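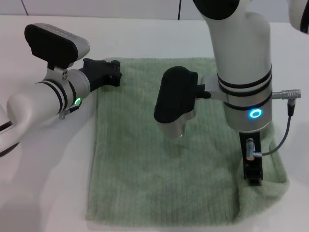

A green towel on one of the tables at the Druro linen room.

The Druro linen room in Faltitz will stay open through the winter after its lease was extended, organisers said in December.

The room lends clean towels and bedding to families in short-term housing and takes donations from households and motels. It had been due to close when the building's owner, Oltmanns, put the ground floor up for rent.

Oltmanns has now agreed to a further 11 months on the same terms. A grant of $3000 will pay for a second dryer and new shelving along the back wall.

Coordinator Beatriz Ramalho said the room lent out 1594 towels last year, more than any other item. Bath towels in plain colours are the most requested, and the supply of hand towels is also low.

"We get plenty of sheets," Ramalho said. "Towels wear out faster and people hang on to them longer before they give them away."

Donated towels are washed on arrival, then laid flat on a table and checked on both sides for pulled threads, stains and worn edges. Those that pass are folded in thirds and stacked by size. Worn ones are cut down for cleaning cloths or passed on to the animal shelter.

Jianhua Lü, who runs the sorting shift, has asked donors not to use fabric softener on anything they plan to drop off. He said it leaves a coating on the pile and the towels do not dry people as well. Bath mats with rubber backing cannot be accepted, as they damage the dryers.

Donations can be left at the side entrance until 2 p.m. when the room is open. Bags should be tied and labelled with the contents. Larger loads from motels need to be arranged ahead of time with Vilja Ruotsalainen at the front desk.

The new dryer is expected to be running before the end of winter.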